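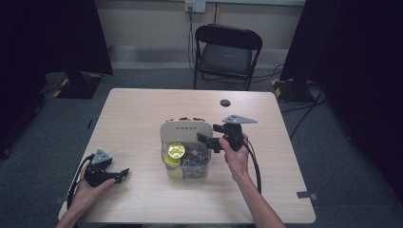 Wk 2 notes, Work & Automation. 31st January. Read the Letau handout first if you missed last time.

Today: who does the teaching when a sorting job gets automated? Case = Ponham, small-parts packing site, 65 people on the floor.

- old job: pick, sort, pack. Paid by the shift, plus a bonus per tray
- new job (since November): same kind of handling but with the grippers in your hands, recorded, later used to train the arms
- title changed to "demonstrator". Pay grade didnt
- target 300 runs a shift. Bonus gone

Note the hands are still doing the work. What changes is the product: the company now keeps the movement as well as the tray. Compare the weavers reading, section 2. 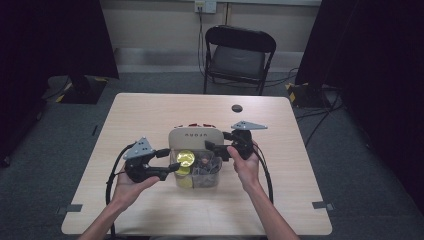

*Fig. 2. Two-handed work at a plastic container, one gripper per hand.*

What people told the Intarasuk survey (2,144 replies, several sites, so careful w/ this):

- wrists and forearms came up most, then boredom
- slower than bare hands, feels like going back to being a trainee
- some liked it. Quieter, seated or standing as you want, no line speed
- big worry: "am I training my replacement", and no one at the site had a straight answer

Key term: **tacit skill**. Stuff you know how to do but can't easily write down. Recording gets at part of it. Which part? Think about touch, you lose a lot of it through a pad. 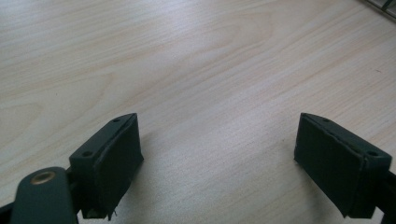 ## For next week

1. Read Zatlow agreement, pp. 4-9 (who owns the recordings, retraining hours)
2. Write almost 1,000 words: should demonstrators be paid for reuse of thier recordings? Pick a side
3. Bring one task from a job you've had that would be hard to show with grippers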